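Hex-socket screw

Search this encyclopedia Search Go
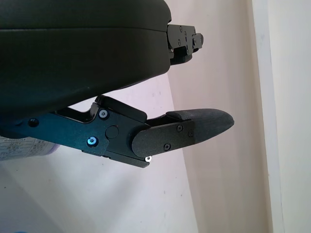 Hex-socket screws set into a black metal side plate, with a small bright silver screw head near the plate's lower right corner.

A hex-socket screw is a threaded fastener with a six-sided recess in its head. It is turned with a hex key, also called an Allen key or Allen wrench, or with a bit of the same shape. Hex-socket screws are used in furniture, bicycles, machine tools, camera supports, door hardware and many kinds of metal assembly. The name covers several head styles that have the recess in common and differ in the outside shape of the head.

Recess

The recess is a blind hole with six flat sides. Its size is given as the distance between two opposite flats, in millimeters for metric screws and usually in fractions of an inch for others. Some metric and inch sizes are close enough that the wrong key will seem to fit. A key that is slightly too small bears on the corners of the recess and can round them off under load.

The flat walls run parallel to the axis of the screw, so a well-fitted key has little tendency to climb out. In a Phillips recess the walls are tapered, and the driver must be pushed into the screw while it is turned. Because the tool enters the head, no room is needed around the outside for a wrench. The head can be placed close to a wall or sunk fully below the surface.

Head styles

The socket head cap screw has a tall cylindrical head, often with fine ridges around the side that let the fingers start it by hand. On a standard metric M4 cap screw the head has a nominal diameter of 7 mm and a height of 4 mm. The head of an M6 screw is 10 mm across, and an M10 screw takes an 8 mm key.

The button head is low and domed. Its recess is smaller and shallower than that of a cap screw with the same thread, so it takes less torque. It is chosen where a smooth outside is wanted, as on handrails and covers.

The flat head, or countersunk head, is cone-shaped underneath and sits level with the surface in a matching hole. It locates a part firmly in one position, and the hole has to be drilled accurately. It is seldom used where a part must be shifted slightly before tightening.

The low head cap screw is a shorter form of the cylindrical head, used in thin plates.

The set screw has no head. The recess is cut into the end of the threaded body, which passes entirely into the part. Set screws hold knobs and collars onto shafts, and their points may be flat, cupped, conical or extended as a short pin.

The shoulder screw has a smooth, unthreaded cylinder between head and thread. The cylinder can act as a pivot for a lever or a hinged link while the threaded end is fully tightened.

Materials and finishes

Most general-purpose cap screws are made of alloy steel, heat-treated for strength. Metric ones are marked with a property class such as 8.8, 10.9 or 12.9, where a higher number means a stronger screw. Stainless steel is used in kitchens, outdoors and near salt water. It resists rust better than plain alloy steel, though common grades are not as strong as a 12.9 screw. Brass, titanium and nylon screws are made for special purposes.

Black oxide is a common finish on alloy steel. It is very thin and does not change the fit of the thread, but it gives only light protection from rust unless it is kept oiled. Zinc plating is silvery, bluish or yellow depending on the treatment that follows it. Color alone is a poor guide to what a screw is made of. A bright screw may be plated steel, stainless steel or another metal, and dark screws also exist in stainless.

Where a plate is to be powder coated, threaded holes and the seats under screw heads are normally plugged or masked first. Coating left under a head can crush over time and allow the joint to lose tension.

Manufacture

Most small screws are cold-formed from wire. A length is cut off, and a punch forms the head and recess in one or more blows. The thread is then rolled between dies, which press the metal into shape without cutting it. Large sizes and short runs may be turned from bar, with the recess broached afterward.

Installation

The recess should be free of dirt, paint and old thread-locking compound before the key is inserted. The key is pushed to the bottom of the recess. Keys with a ball-shaped end can be used at an angle and are convenient for running a screw in, but the plain end is better for final tightening.

When several screws hold one part, all are started by hand before any is tightened. They are then brought up in stages, usually working across the part from side to side. Washers are used over soft materials and oversized holes. Thread-locking compound may be applied where vibration is expected, in a grade that can be undone with hand tools if the joint will need service.

Damage and removal

The most frequent fault is a rounded recess. Small button heads and set screws suffer most, having shallow recesses. A slightly rounded screw can sometimes be turned with a new key or with a star-shaped bit tapped into the hole. If this fails, a slot may be cut across the head, a left-hand drill bit or extractor may be tried, or the head may be drilled off and the remaining shank gripped with pliers.

Stainless screws in stainless parts may seize during tightening, an effect known as galling. Anti-seize paste and slower turning reduce the risk. Heat is used to soften strong thread-locking compounds before removal.

See also

Hex key
Machine screw
Countersink
Set screw
Thread-locking compound

Further reading

Mahmoud, Hollis. Small Fasteners and Their Uses. Jeltlow.
Zamora, Wanda. "Choosing a Screw Head." Tollia Workshop Notes.

Last revised 1 July 2023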